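Progress report to Lodley, software work package
Tuesday, February 16, 2021

This report covers control, perception and planning software for the bimanual tabletop cell. Mechanical work is reported separately under the Jandar contract and is mentioned only where it changed our schedule.

## Status against plan

| Item | Planned | Status |
|---|---|---|
| Grasp controller, force-limited close | Q4 | Delivered |
| Wrist camera calibration tool | Q4 | Delivered |
| Lid and latch detector (Laryea) | Q1 | In test |
| Handle regrasp planner (Kitska) | Q1 | Behind by three weeks |
| Episode replay tool | Q1 | Delivered early |

## Control

The gripper close command now runs as a velocity ramp with a current threshold. The earlier version closed to a commanded width and relied on finger compliance, which deformed thin-walled boxes when the width estimate was wrong. The control loop runs at 500 Hz on the arm controller. Setpoints from the planner arrive at 30 Hz and are interpolated with a cubic filter. We removed the second smoothing stage in the teleoperation path – it added lag that operators corrected for by overshooting.

One fault remains open. If the network link drops during a close, the arm holds position but the gripper continues to its threshold. The fix is written and waiting for a review slot. Until it is merged, the threshold is set low by default in the launch file.

## Perception

Laryea takes wrist camera images and returns a lid outline, a latch position and a handle curve where there is one. Training data now stands at 1919 labeled images. Boxes of the same design in different sizes are the main source of error: the detector reads the printed lid correctly and then assigns the wrong size model. We have stopped using the print as a size cue and take scale from depth at the rim.

Three other points from testing:

- Translucent plastic returns poor depth near the corners. The rim fit now discards those points before solving.
- A saturated background close to the color of a handle or clasp pulls the handle curve outward. Adding edge features reduced this. It has not gone away.
- When the fingers cover part of the handle, the curve is extended from the visible part. This holds for gentle bends and fails on tight ones.

Calibration drift between sessions is now checked automatically at startup. The check takes 20 seconds and refuses to start recording if the residual is above the limit.

## Planning

Kitska is the late item. The planner has to pick a grasp on the handle or body of a box, then decide whether to regrasp before placing it next to other objects. The search was spending most of its time on collision checks against small items on the table, such as hand tools and flat packets. Flat packets are now treated as part of the table surface with a height margin, and planning time has dropped to almost a third of its former value. Pliers and similar tools are still modeled as full obstacles.

The remaining problem is nested contact. Where two boxes rest against each other, the planner rejects every approach on the shared side, even those where a finger would fit. We intend to allow light contact with a penalty term. A first version exists on a branch and passes in simulation.

## Tooling

The replay tool plays an episode back with camera images, joint states, gripper current and planner decisions on one time axis. It has shortened fault finding considerably. Exports are in the same format as the recorder, so a trimmed episode can be fed straight back into the regression suite.

## Risks and next steps

The open network fault is the only safety-related item. Kitska may need one more month, which would leave the June integration date unchanged but remove the slack before it. No change to the budget is requested.

Next period: merge the link-drop fix, test the contact penalty on hardware, and freeze the Laryea interface.

## Test objects

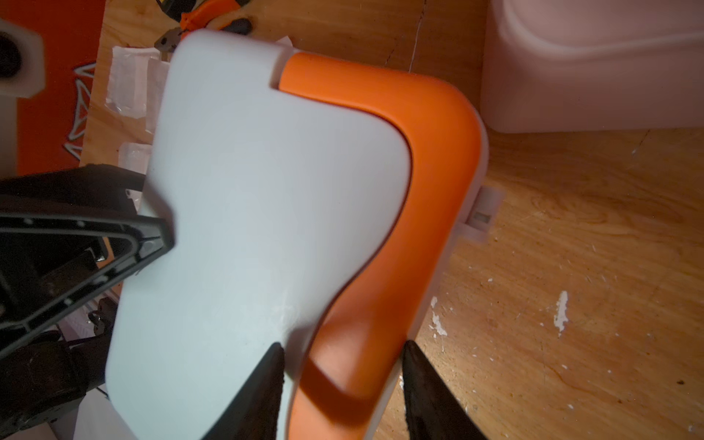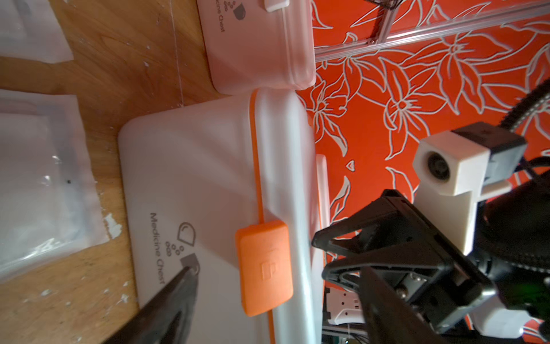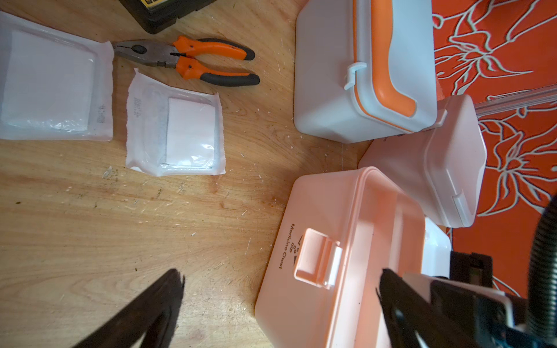 *Wrist camera views of the tabletop cell with storage boxes. First: gripper fingers on a white box with an orange handle. Second: boxes of different sizes with "Medicine Chest" print; third: a pink box with the same print among other boxes.*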